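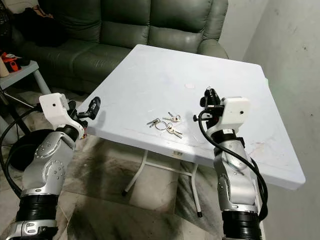
The keys to the Farkstead community workshop have a home at last, after most of a year spent living wherever the last person put them down. That was usually the white folding table, where a bunch on two split rings could sit near the front edge in plain sight while members went through their coat pockets in the hallway. Shoaib Zaidi, who runs the evening sessions, says the record search lasted 20 minutes and ended at the table, which had been checked twice.

The workshop on Hovholm Street has 302 members on its books and one bunch of keys for the storeroom, the side gate and a cupboard that holds mainly other people's paint. A proposal to cut spares was raised last September and is still being discussed. In the meantime, someone put up hooks.
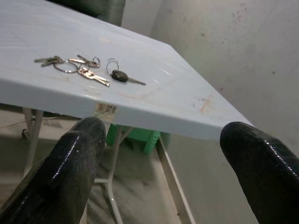 The trouble with a flat surface by the door, according to Zaidi, is that everybody uses it. Car keys end up beside the shop keys, and on one evening in spring a member drove all the way home to Valtton with the side gate in his pocket. He brought it back the next morning along with a box of doughnuts, and the matter was considered closed. The gate, unfortunately, was also closed, and the 8 a.m. chair-caning class met on the sidewalk.

"We had a bowl for a while," Zaidi said. "People put screws in it."
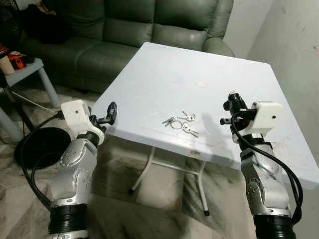
Keys on the folding table at the Farkstead workshop, the old system.

Members were asked to suggest something better, and 18 of them did. The ideas included a lockbox, a sign-out sheet, a bell, and a very large block of wood chained to the ring, in the style of a gas station restroom. Svenja Hubmann, who teaches the bookbinding class, suggested hooks. Hers was the cheapest by a wide margin and carried on a show of hands, with one vote held back for the bell.

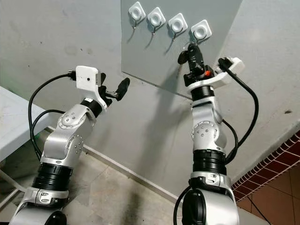 There are four of them, white and stuck to the gray panel on the wall, in a row that slopes downhill to the right. Opinion on the slope is divided. Hubmann likes it and says the eye gets used to anything. A member named Nieto has offered to bring a level, and has been thanked.

The shop keys get the first hook on the left. The other three haven't been assigned, though the chair-caning class has asked for one and would like it in writing. The table stays where it is for now, and members are asked to keep the front half of it clear after 9 p.m. so it can be wiped down and folded.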